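Call for Participants: Household Robotics Open Day

Flondeo invites members of the public to apply to take part in the Household Robotics Open Day at its Besel site. Participants will watch a robot arm carry out tabletop tasks in a furnished living area, take turns operating the arm themselves under supervision, and give structured feedback to the project team.

Applications are open to adults with no technical background. A total of 40 places are available, divided between the morning and afternoon groups. Applications must be received by 16 Oct 2026. The open day will be held in December, and the exact date will be confirmed in the letter of acceptance.

About the program

The open day is part of Mukum, a project on the use of robot arms for everyday household work. Mukum is run by Flondeo together with its training partner, Suvarna. The project concentrates on jobs that most people do without thinking: setting out tableware, clearing a table, sorting utensils and putting containers back where they belong.

The team would like to hear from people who do this work every day at home or as part of a job. Their comments will be used in deciding which tasks the project takes up next and how the operating instructions are written.

Who may apply

Applicants must:
be 18 years of age or older on the day of the visit;
be able to follow spoken and written instructions in English;
be available for the full session, including the safety briefing;
agree to the site rules and sign the participation form on arrival.

Experience in home care, catering, cleaning, hospitality or occupational therapy is welcome but not required. Current employees of Flondeo and Suvarna, and members of their households, are not eligible. Persons who took part in an earlier Mukum session may apply again, but first-time applicants will be given priority.

The operating positions can be used seated or standing, and the site has step-free access. Applicants who need an interpreter, a support person or any other arrangement should say so on the application form so that it can be prepared before the visit.

What participants will do

Each session lasts half a day and is made up of the following parts.

1. Registration and safety briefing. Participants receive a badge and are shown the marked waiting area, the emergency stop and the exits. Late arrivals cannot be admitted once the briefing has begun.

2. Introduction to the project. A member of the team explains the aims of Mukum and answers general questions. Technical questions may be held for the discussion period at the end.

3. Tableware demonstration. The arm works at a table with ordinary stainless steel bowls and flatware. Polished metal is included on purpose – it reflects light, and a slim handle lying flat on a glossy surface calls for careful placement of the gripper fingertips. Participants are asked to remain silent while the arm is in motion. 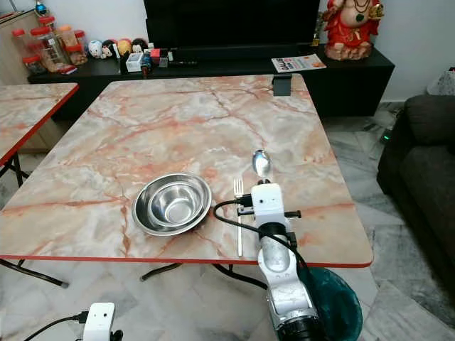 4. Supervised operation. Participants work in pairs, each with a trained operator. One person guides the arm while the other reads out the task card, and the two then change places. Tasks may be stopped at any time at the request of the participant or the operator.

5. Written feedback. Participants complete a form with 21 questions on comfort, clarity of instructions and usefulness of the tasks. The form may be completed on paper or on a tablet.

6. Group discussion. The session closes with a discussion led by the project team. Notes are taken without names.

Payment and expenses

Participants receive a gift card at the end of the session. Public transportation costs are repaid on presentation of a receipt. Parking at the Besel site is free of charge but limited to 12 spaces, which must be requested in advance. Light refreshments are provided – please list any food allergies on the application form.

Privacy

Movements of the arm and images from its cameras are recorded during supervised operation. Recordings are used for research and operator training within the Mukum project. Participants may withdraw their consent in writing within 17 days of the visit, after which the recordings are combined with other project material and can no longer be separated.

Site rules

Closed-toe shoes must be worn. Long hair must be tied back, and scarves, lanyards and loose jewelry must be removed before approaching the operating position. Bags and coats are to be left in the lockers. Personal photography is permitted in the reception area only.

How to apply

Complete the application form on the Flondeo website, or request a paper copy from the Besel reception desk. State whether you prefer the morning or the afternoon group and add a short note, no longer than half a page, on the household tasks you carry out most often.

All applicants will receive a written reply. Places that become free will be offered to applicants on the waiting list in the order in which their forms were received.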